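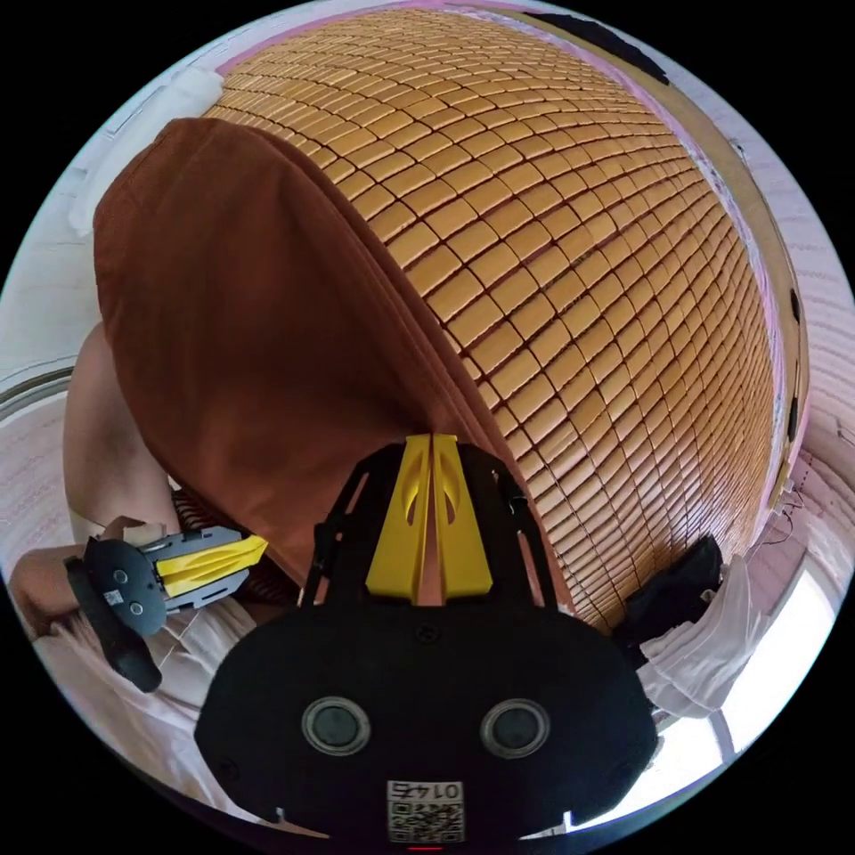
Folded brown cloth and golden tiled mat.

FOR IMMEDIATE RELEASE

Foder gets its first public screening at the Luden in May

I've been putting off writing this because I hate writing about my own films, but we have a cinema, we have a finished print and we have a start time, so I can't dodge it any longer. My new feature, Foder, will be shown for the first time at the Luden cinema in Porier this May, doors at 6.30pm, film at 7.15pm.

It's a comedy, mostly. Two sisters who used to be a double act on children's television haven't spoken since their show was dropped, and then a cable channel starts repeating the old episodes late at night and students begin turning up at their doors wanting autographs. One sister is thrilled. The other one moves house. I wrote the first draft years ago as a radio play and it was far too long (my fault, I love a kitchen argument), so I'm very pleased to say the finished film runs to 70 minutes and you'll be out in time for the last bus.

We made it through Gosselin, the little production company I run from above a carpet shop, and shot nearly all of it in and around Porier. If you were stuck behind a milk float on the harbour road last autumn, that was us, and I'm sorry. There are 80 local extras in the studio audience scenes, and I want every one of them to come and spot themselves! Extras get in free, so please bring the letter we sent you.

The Luden has 597 seats, and that frightens me a bit. My last film opened in a room over a pub. But I saw nearly everything there when I was growing up, and when the manager rang to offer us the big screen I said yes before I'd asked what it would cost. The stalls and the circle will both be open. The balcony stays shut while the roof is being mended.

Tickets are £7, or £4 for under-18s and anyone on a low income, from the Luden box office or on the door if there are any left. There'll be a captioned showing the following afternoon at 2pm, same prices, with the lights left up a little and the sound turned down.

Both lead actors will be there on the opening night and have agreed to take questions from the stage afterwards – they're much funnier than I am, so I'll be keeping quiet. The bar stays open until 10.30pm.

Journalists who'd like a seat or an early look at the film should write to the Gosselin office, care of the Luden, Porier. I can do interviews most mornings. Please don't ask me about the milk float, as the insurers are still deciding.

ENDS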